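Desktop Arms and Small Automation > Kits and Services > Juto sorting kit, anyone own one?

Page 1 of 1

benchwise
Posted July 2022

Looking at the Juto arm with the sorting add-on for a community college intro course. We have money for 2 stations. The kit price is $891 per station for the gripper, the software license and the parts pack, and you bring your own arm or buy theirs. The Brirnov kit costs less but the gripper looks like a toy. I don't need speed. I need something that does the same pick 100 times without a student having to babysit it.

Questions for owners:
How often do you recalibrate?
Is the color matching any good under regular ceiling lights?
Has anybody dealt with their support?

torquelimit
Re: Juto sorting kit, anyone own one?

I have had one since March. Short version, the gripper is good, the software is fine, the manual is bad.

Calibration takes me ten minutes and I redo it any time the arm gets bumped. If the base doesn't move you can go weeks. The clamp they ship will not hold on a table with a rounded edge, so plan on buying a better one or bolting the base down.

Color matching works with strong colors. Red and blue are no trouble. Orange next to red is a coin flip in my shop, and I gave up on it.

flatpackjoe
Re: Juto sorting kit, anyone own one?

I'd push back on "software is fine." The sequence editor loses your waypoints if you rename a project while the arm is connected. I reported it twice. It may be fixed in the newer release but I have not wanted to risk it.

torquelimit
Re: Juto sorting kit, anyone own one?

Never hit that one. I don't rename projects. Which version?

flatpackjoe
Re: Juto sorting kit, anyone own one?

The one it shipped with. I turned updates off after the first one changed the home position on me.

torquelimit
Re: Juto sorting kit, anyone own one?

Then you're reviewing old software.

flatpackjoe
Re: Juto sorting kit, anyone own one?

I'm reviewing what came in the box. He's going to get a box too.

m_ostrava
Re: Juto sorting kit, anyone own one?

We run the two-color cube sort as the first exercise for new people. Cubes start in the tray, red goes to the red bowl, blue goes to the blue bowl. It sounds too easy, but it covers approach height, grip width, release height and what to do when a pick fails. Most people get a working program in one sitting and then spend the next one making it reliable.

A few things from our setup that may save you time. Put a dark liner in the bottom of the tray. Bare metal gave us glare and the software kept finding cubes that weren't there. Keep the bowls shallow. We tried deep mixing bowls first and the release height had to be so high that cubes bounced out.

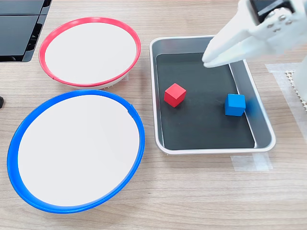

The other thing is to leave space between the cubes and the tray wall at the beginning. A cube close to the wall is a harder pick — one finger has to go down between the cube and the slope, and the default open width is too wide for that. We set the opening to 40 mm for those picks and it clears. Your cubes may be a different size, so measure before you copy that number. Once people have the easy version working we let them start with cubes wherever they land.

benchwise
Re: Juto sorting kit, anyone own one?

This is useful, thanks. What liner are you using? And do you fix the bowls down or just set them there?

m_ostrava
Re: Juto sorting kit, anyone own one?

Craft store foam sheet, cut with scissors. Anything matte should do it. Bowls are just set there. If one gets knocked the student has to go find out why, and it's usually a waypoint that's too low.

gearhound_tx
Re: Juto sorting kit, anyone own one?

Going to disagree with the thread a little. For a classroom I would look at the Sriwong rental plan before buying anything. They send the station, you keep it for the term, and a bad gripper is their problem. We did that for a year and swapped a gripper in the middle of the term with no charge. You pay more over three years, no question. But I teach five sections and I don't have time to be a repair shop.

torquelimit
Re: Juto sorting kit, anyone own one?

Rental makes sense if the budget comes back every year. A lot of schools get equipment money once and then nothing. If that's the case here, buy, and put a spare set of fingers on the same order. Fingers are the only thing I've replaced. One chipped when I drove it into the table, which was my fault.

benchwise
Re: Juto sorting kit, anyone own one?

It's one-time money, so rental is out for now. Spare fingers noted.

Still nothing on support?

flatpackjoe
Re: Juto sorting kit, anyone own one?

Slow by email. Polite. First answer took four days and asked me for the serial number I had already sent.

m_ostrava
Re: Juto sorting kit, anyone own one?

Ours went through Zilteo, the reseller, and they answered the same day each time. I'd buy from them again for that reason. They charge shipping that Juto doesn't, so compare the totals. Ask them to confirm which software release is loaded before it ships. That would also settle the argument up there.

flatpackjoe
Re: Juto sorting kit, anyone own one?

It wouldn't, but it's good advice.

gearhound_tx
Re: Juto sorting kit, anyone own one?

One more on lighting. If the room has windows, run the color setup at the time of day the class meets. Ours was done in the evening and the morning section had misreads on blue for a week before I worked out what was different. Blinds helped. Redoing the setup helped more.

benchwise
Re: Juto sorting kit, anyone own one?

Room has one window and it faces the parking lot. I'll do the setup in the morning.

I'm going to ask Zilteo for a quote on two kits with spare fingers. Has anyone tried running both stations from one computer? The product page says it's supported but doesn't say how.

torquelimit
Re: Juto sorting kit, anyone own one?

It runs, but each arm needs its own license and you can only have one editor window open at a time. With students I'd use two computers. Any old laptop will handle it.

m_ostrava
Re: Juto sorting kit, anyone own one?

Agree, two computers. And label the USB cables. We had someone send a program to the wrong arm, and it went through the whole sort with an empty tray while the other group stood there watching it.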